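Letterbox Hides on the Sturum Loop

The Sturum loop is a letterbox trail, which means stamps and ink instead of coordinates. Each box holds a carved rubber stamp and a logbook. Finders press the trail stamp into their own book and leave a personal stamp in the log.

The series starts at the Lukáč footbridge and climbs 100 meters to the Tadonetti quarry. Clues are given as compass bearings followed by paces. One pace is a double step, left foot to left foot. Bearings are magnetic, so no correction for declination is needed.

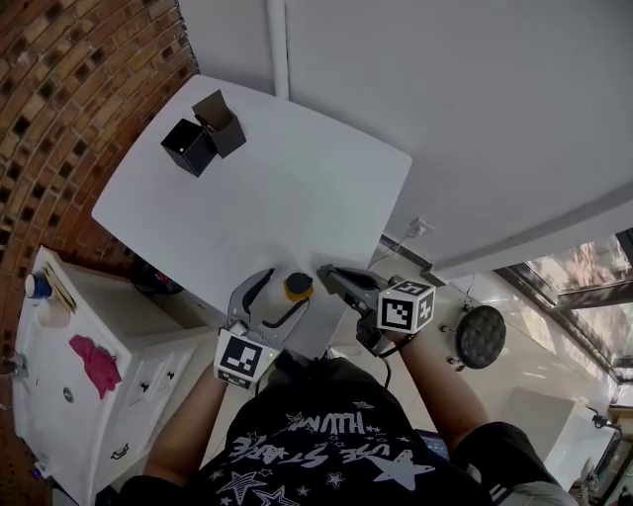
Hertta Toivonen reports that the bearing for the third box only works from the north side of the wall, and that starting at the stile puts a walker in the wrong gully. The printed clue does not give a side.

Logbooks are 3 inches wide and stitched, with uncoated paper. Pigment ink holds up better than dye ink when a box leaks. Boxes at the quarry sit under flat stones, lid up, and should go back the same way. The last box, Jellano, has the longest clue and a stamp cut in two parts that must be lined up by hand.

Allow a half day. The quarry track is steep and drains poorly after rain.

Shares: 2883
Comments (3)

mapfold: Is the quarry gate open on Sundays?

R.T.: It was in June. Park on the road side.

inkpad_lou: Second half of the Jellano stamp is wearing thin. Press hard.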